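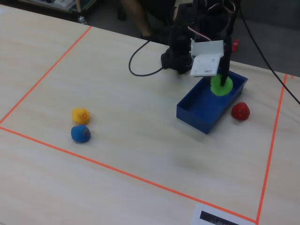 4. Setting Up the Sorting Tray

The Nirholm play table comes with one tray, one bag of discs and pretend fruit, and a roll of tape that will be gone by the end of the week. Before anyone plays with anything, mark out the area. It takes 12 minutes, or longer with help from a four-year-old.

4.1 Wipe the tabletop with a barely damp cloth and let it dry. Tape laid on a damp table comes up in the night and attaches itself to a sock.

4.2 Run thin tape around the play area to make a rectangle. Orange shows up well on pale wood. Press the corners down with a thumbnail.

4.3 Put the tray inside the rectangle, open side up. It may sit at any angle you like. Adults tend to straighten it – children tend to put it back.

4.4 Start with one disc in the tray and one piece of fruit on the table beside it. The strawberry is a good first choice. Keep everything else in the bag for now.

4.5 Ask the child to put the fruit in the tray and take the disc out. Swap and repeat until one of you loses interest.

Note: The discs go in flat. A disc leaned against the wall of the tray will slide down, and you will be asked to lean it there again.

Note: Replacement fruit is sold singly as part no. 1252. The Ralar set is a different size and will not fit back in the drawstring bag, however firmly you explain this to the bag.

CAUTION: The strawberry is a toy. It has been bitten in testing (by Didier Vasseur, who designed the table and should have known) and does not improve with chewing. Throw away any piece that is cracked or has tooth marks.

CAUTION: Do not leave tape on the table over the summer. By June it will have bonded with the finish. Lift it slowly from one corner, keeping it low to the surface, and rub off anything sticky with a little dish soap.

4.6 When play is over, count the pieces back into the bag against the list in section 2. Check under the tray first, then under the child.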